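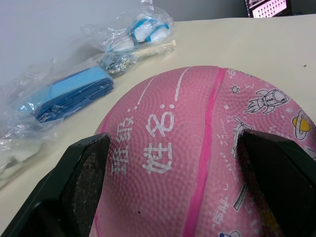 Figure 3. Pink rubber basketball with printed labels for class (班级) and name (姓名). Neither has been filled in.

4.2 The ball that asks who you are

Of the objects in our collection, the balls gave us the most trouble. Pencil cases, lunch bags and water bottles all have an obvious flat or flattish spot where a name can go, and their makers mostly put the label there and move on. A ball has no such spot. It also has no front, spends its working life being hit against the ground, and gets handed to other people on purpose. It is hard to think of an object less suited to holding a signature, and yet the makers of school balls keep offering one a place to sign.

The ball in Figure 3 makes the offer in white print on pink rubber. There are two labels, and the one for the name is larger than the one for the class. We note the difference in size because it runs against what we found on paper goods, where the two were usually set in the same type and given the same room. The lines that follow each label are generous. They are also printed over a pebbled surface that will defeat a ballpoint entirely and make a felt-tip behave like a small wet animal. Our own attempts with a fine marker on a spare ball at the Gerkside workroom gave a surname that could be read by the person who had written it.

What sits on the other side of the seam is a different kind of print. A rocket trails flames, a small ringed planet has been filled in with yellow, and farther down there is a flying machine that our two coders could not agree on. One entered it as a propeller plane and the other as a helicopter. The disagreement was settled by adding a code called "aircraft, other," which has since been used for nothing else. A ruler-like drawing with tick marks lies among the smaller doodles, and we take it to stand for school, or at least for the idea that somebody should be learning something while they play.

So the decoration says outer space and the labels say second row from the window. In the terms of Section 2, the ball carries both a play register and an office register, and the seam does the work of keeping them apart. We had expected the office register to give way on a toy. On pencil cases it often does: the name line is tucked under a cartoon animal or squeezed along the zipper, as if the maker were a little embarrassed to bring it up. The ball shows no such shyness. The labels get a good share of the rubber to themselves, and the rocket, which is pointed to the right, appears to be leaving them to it.

4.2.1 Who fills in the lines

Mostly, no one does. We asked the parents and teachers of 195 children to bring in school belongings that had a printed place for a name, and then recorded whether anything had been written there. The full results are in Section 5. For present purposes it is enough to say that notebooks were nearly always signed, bottles were signed when they were new, and balls came in at the bottom of the table, under umbrellas.

The interviews suggest why. Parents described the signing of school supplies as a job done in one sitting, in August, at a kitchen table, with a single pen. The pen is chosen for the notebooks. Things the pen will not write on are set to one side with the firm plan of coming back to them. One mother, asked about a ball with blank lines much like the ones shown here, said that everyone in the class knew whose it was. When we asked the class, three children claimed it.

Teachers had a different view of the matter. In the Mollah classrooms, balls were kept together in a net bag by the door and were treated as common stock whatever was written on them. A signed ball was thought slightly rude. One teacher told us that a name on a ball "only tells you who is going to cry." We have resisted the temptation to make this the title of the paper, against the advice of the third reader of our draft.

4.2.2 The label as a promise

Hauksdóttir's field notes from the Gitow market stalls are useful on the question of what the blank lines are for, if they are not for writing. Snædís Hauksdóttir spent 25 mornings with sellers of school goods and heard the printed label described, again and again, as a selling point. Buyers turned a ball over, found the lines, and were pleased. Hardly any of them asked about pens. A ball with a place for a name was a school ball, and a school ball could be bought in good conscience by an adult who had come out for glue sticks. A plain ball was a toy and needed a birthday.

This fits the layout of our specimen quite well. The labels make the purchase respectable, and the rocket makes it welcome at home. Neither asks much of the other. The same reading would explain why the lines are so long. A line meant for use would be fitted to the names likely to go on it, while a line meant to be seen in a shop can run on toward the top of the ball as far as the rubber allows.

There is an objection, raised by our colleagues at Dultard, that we have no evidence of what the makers had in mind, and that the artwork may simply have been borrowed from a notebook cover and wrapped around a sphere. We think this quite possible. It would account for the ruler. It would also leave the main finding where it was, given that a borrowed label still has to be printed, looked at and left blank by somebody.

Erasers, which are signed more often than balls and lost a good deal faster, are taken up in Section 4.3.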